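Farninum home pack review: a flat for your simulated humanoid to fall over in

I've been using the Farninum home pack since September, mainly to get our walking humanoid (we call it Kettle) set up properly before anyone lets the hardware near real carpet. I bought it with my own money and I've now had nine evenings with it, so these are fairly settled opinions.

The pack gives you an open-plan kitchen and lounge, furnished, with collision shapes already attached to everything. It loads in any simulator that reads the usual scene formats. I run it in Flisex, and the import went through first time apart from one warning about a missing normal map that I've never tracked down and no longer care about.

What sold me on it was the rugs. Most home scenes I've tried treat a rug as a picture painted on the floor, which is no use at all if you're tuning foot clearance. Farninum's have proper thickness, and you can set friction separately for the weave and for the fringe. I'd left the fringe on the default for ages and couldn't work out why Kettle's toe kept snagging on the way to the sofa. Halving that one value sorted it!
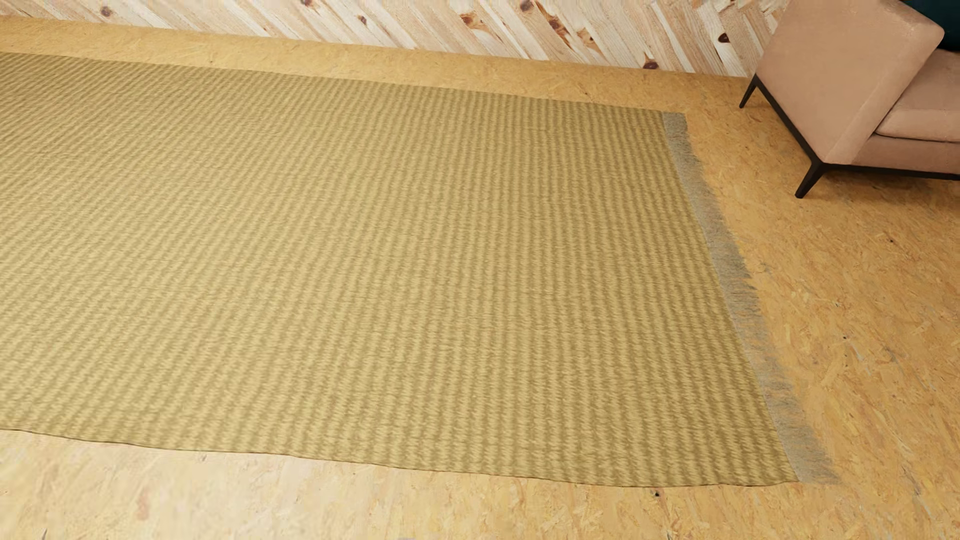

Fringe end of the lounge rug, with the weave on one side of the threads and the wood-chip floor on the other.

The wavy edges are a nice touch too. A dead straight rug edge is far too kind to a walking controller, and mine had clearly been getting away with things.

Setting the robot up took longer than I'd hoped, though I can only blame the pack for part of that. The spawn point it comes with is slightly above the floor, so the first thing your humanoid does is drop. Kettle landed with locked knees and went straight over backwards. Lower the spawn height, start with the knees a little bent, and let it stand for a second or so before you send any walking command. I'd also run the physics at 1000 steps a second. I tried slower to save my poor fan and the ankles started buzzing.

After that it's the dull stuff – checking joint limits against the real machine, zeroing the ankle offsets, making sure left and right haven't been swapped in the config (yes, I had). I keep a notes file open the whole time and write down every number before I change it.

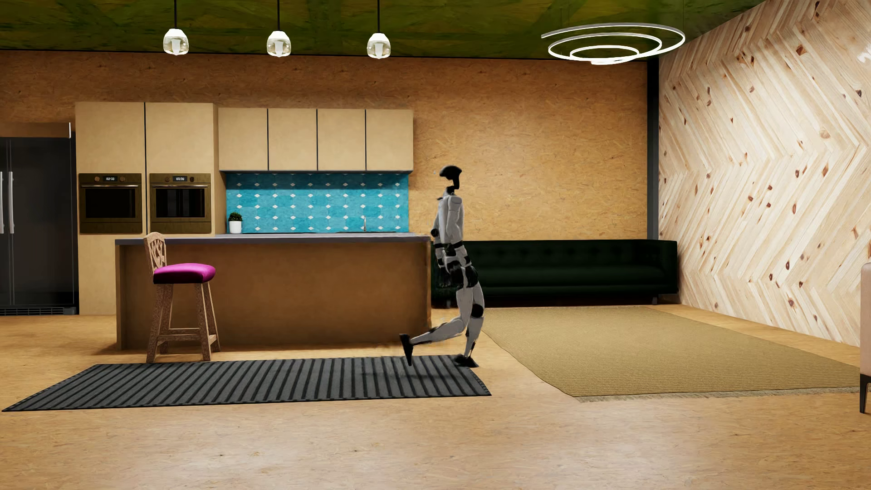
My main test is a walk past the island and across to the lounge, and I now run it every time I touch a gain. The swing foot is the thing to watch. If it comes up late on the ribbed runner you'll get a scuff in the contact log well before you get a fall, so read the log even when the walk looks fine. My longest session wrote 2338 lines of it, and the scuffs were easy enough to find once I'd filtered out the ordinary footfalls.

Grumbles, then. The materials are heavy and the download is almost 4 gigabytes, a lot of it wood grain. Changing the light fittings means digging through nested folders with names like lamp_b_final. The manual gives the friction settings a single paragraph, when they're the best thing in the pack.

I did try Zista before this. It's cheaper and quicker to load, and if you only want wheels going round a room it'll do you nicely, but its floors are perfectly flat from wall to wall. For legs I'd pay the extra for Farninum again. Just save a copy of the scene before you start moving the stools about – there's no undo on collision shapes, and I've had to reinstall twice.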